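Open Day at Ardale: Button Pressing, Measured

Members who signed up for the January visit to the Ardale automation lab got two hours on the floor and a full run of the button-press demonstration, which the lab has been using as a benchmark for small arms. Olumide Olaniyan ran the session. Chidubem Osagie handled the controller and took most of the questions.

The task is simple to state. An arm moves to a panel with a row of push buttons, finds the one that is lit, presses it, and backs off. The panel then lights a different button and the cycle repeats. Presses are scored on three conditions: correct button, switch closed, and no displacement of the panel. A press that shifts the panel counts as a miss even if the switch closes.

The lab's reference run is 200 presses. Olaniyan reported 194 passes on the most recent one. Of the misses, most were late contacts on the bezel, where the fingertip landed off center and slid before the cap moved. One was a wrong-button press, traced to a reflection on the metal ring of the neighboring button. The lighting in the cell has been changed and the run will be repeated.

Several members asked why the lab does not simply teach fixed positions. Osagie answered that the panel is moved and rotated between blocks of trials, so stored coordinates are of no use after the first block. The arm has to locate the panel each time from its wrist camera. Planning runs on the Joshi software stack, and the approach speed is reduced for the last part of the travel. He said the speed reduction costs more cycle time than any other step and is the next thing they want to work on.

There was some discussion of wear. The current fingertips are inspected every 2000 presses and replaced when the edge rounds over enough to affect contact. Suvden, which makes the finger mounts, has supplied a second geometry with a narrower tip. It has not been through a reference run yet.
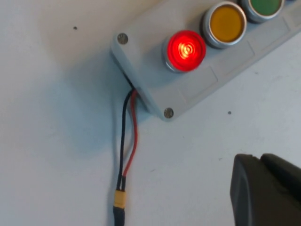

Three-button panel with the red button lit. A gripper finger is at lower right.

Following the demonstration, the group split in two. Half went to the Pindska conveyor cell, and the rest stayed to try jogging the arm by hand from the pendant. Hand jogging was slower than expected for everyone who tried it, mainly in setting the finger square to the button before the final move.

Ardale will hold a second session for those who were on the waiting list. It is limited to 8 people, on a Thursday evening, starting at 6:30. Closed shoes are required and safety glasses are provided. Reply to this newsletter to reserve a place, and note in your reply if you want time on the pendant.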